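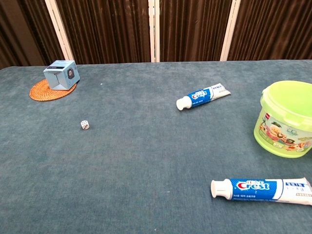 Unit 4 of this course concerns the consumer package as a source of information. A package must identify the product, state the quantity, and give the buyer a means of reaching the maker. Rigid and flexible forms carry this information differently. A small cardboard box offers flat panels, each of which may hold its own text, while a tube, such as the Crest toothpaste tubes in white and blue, has a curved surface that changes shape with use. Designers therefore place required wording on the tube where it will remain readable — and often repeat it on an outer carton.

Required reading: Mac Mathúna, chapter 13, and the Stesex case study (18 pages). Students should note how the Stesex label was revised after a survey of 200 shoppers, 112 of whom could not find the net weight.

Written assignment: compare two packages of the same product in different sizes. State which wording was shortened or dropped on the smaller one. Submit papers to Sheldon Charbonneau, Dredimby Hall, by 9 June 2021. Late papers require prior written approval.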